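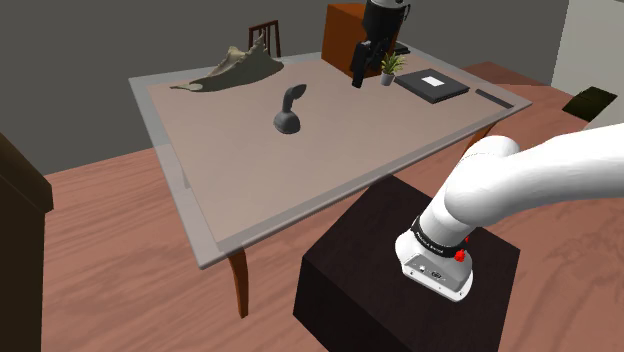

How I plan a trip to another town for medical treatment

I've now done this twice, once for my knee and once for a lot of dental work, and both times friends asked me to send them my notes. So I've typed them up properly. I live a good long drive from the nearest specialist centre, and for both jobs I ended up at a clinic in Terkumcombe, where the waiting list was shorter and the quote was easier on my savings. You might be going over a border or just up the highway, but the steps are much the same.

Step 1: Get your own records first

Ask your GP's office for a copy of everything to do with the problem: scans, blood results, letters, the list of what you take. Ask for the actual scan files as well as the written report. My first time I only had the report, and the clinic wanted the pictures, so I paid for a second set (grr). Some offices charge a copying fee. Mine took 18 days to get it all to me, so put the request in before you do anything else.

Step 2: Ask for a written quote, broken down

A single figure in an email is no good to you. You want the surgeon, the anaesthetist, the room, the theatre, the tests beforehand and the follow-up visits each on their own line. My dental quote looked lovely until I asked about the tests, and up it went by $271. Still worth doing! But I'd much sooner find that out at my kitchen table than at the front desk with a numb face.

Ask these as well:
Who pays if I have to stay an extra night?
What happens to my deposit if I'm sick and have to cancel?
Is the follow-up in person, or can we do it by video?

Step 3: Check the person, then the building

Look up the specialist on the official register for wherever they practise. It's usually free to search and takes a couple of minutes. You're checking that the name matches, the registration is current and there are no conditions against it. Then see who licenses the clinic itself. I spent far too long the first time admiring the lobby on the website, with its big ferns and its coffee machine, and I hadn't even looked up the surgeon.

Step 4: Ring your insurer, then get it in writing

Travel insurance very often leaves out treatment you've planned in advance, and sometimes any complication from it too. Ring up, tell them exactly what you're having done, and ask them to email you the answer. I keep those emails in a folder on my phone called Paver (a long story involving a half-finished patio), and I print a copy too.

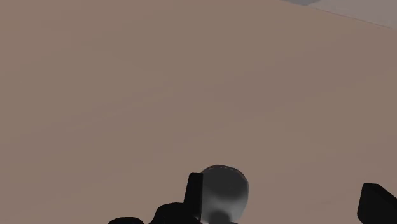
If they say no, ask whether they'll still cover the ordinary things like lost bags and cancelled flights. Mine did, and it was cheap enough that I took it.

Step 5: Book somewhere dull and close

You won't be sightseeing, I promise. I stayed at Sorel Lodge, which has a lift, a walk-in shower and a little fridge for ice packs, and those were the only three things I cared about by the second evening. Ring and ask about the shower specifically. "Accessible" can mean all sorts. Book a rate you can change, and add 2 nights to whatever the clinic tells you.

Step 6: Sort out your medicines

Keep everything in the original packaging with the pharmacy label on, in your carry-on if you're flying. Some common painkillers are restricted in other countries, so check before you pack. The Krishnan Pharmacy in town printed me a one-page list with the generic names on it, and the admissions nurse was thrilled. Ask the clinic which ones to stop beforehand and when. Don't guess, and don't go by what your cousin did.

Step 7: Plan the trip home before you leave

Ask the surgeon directly how long until you can fly or sit in a car for hours. Blood clots are a real risk after some operations, so this one deserves a proper answer. Then book an appointment with your own GP for the week you get back, and ask the clinic for a discharge letter in a language your GP can read. I carried mine home in my handbag and handed it over myself.

Last thing, take some cash. The hospital parking lot only took coins, and I had a $50 note and a very sore knee.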